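Dullgate Canteen Trays Go Back to Orange

28 August 2020

The beige trays are leaving Dullgate Community Canteen, and few tears have been shed at the dish rack. Starting Monday, lunch will again travel from counter to table on orange plastic, the color it traveled on for 23 years before somebody decided the dining room needed calming down.

The calming did not take. The beige trays, bought from Tilberg in a burst of good taste, matched the tables so well that people kept setting soup down beside them. They also went missing at a steady rate. Of the 2,050 delivered, 1,726 were still on the premises at the last count, and the canteen has stopped asking about the others.

The new ones come from Floten, a supplier that sells the model in a single shade and sees no reason to apologize for it. They are rectangular with rounded corners, and a raised rim runs all the way around, a feature the soup drinkers of Dullgate had requested in writing.

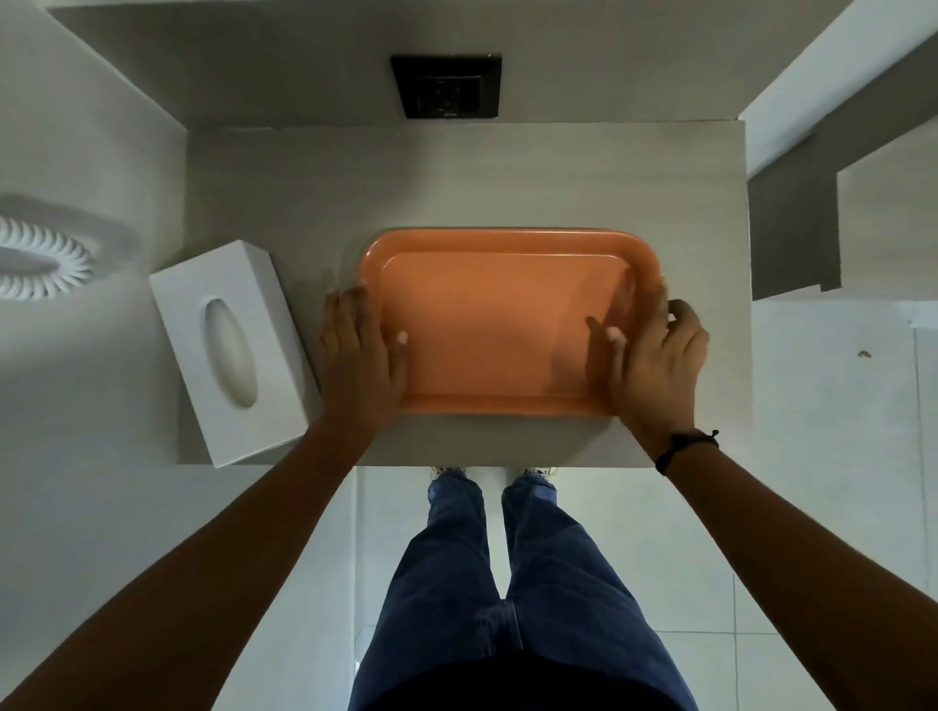 Saadet Uçar would have gone further and kept the old orange ones, scratches and all, because a tray with a few years on it doesn't let a plate slide, and in her view beige was a color for filing cabinets.

The canteen plans to put out nearly 1,000 trays in the first week and the rest in October, once the shelving by the side door has been widened. Until then both colors will be in use, and diners are asked to stack them separately. Past experience suggests they will be stacked in whatever order people finish eating.

The beige trays will go to the Bilgin garden center, where they are expected to spend their retirement under seedlings. Anyone who has one at home may return it to the side door during lunch hours. No names will be taken.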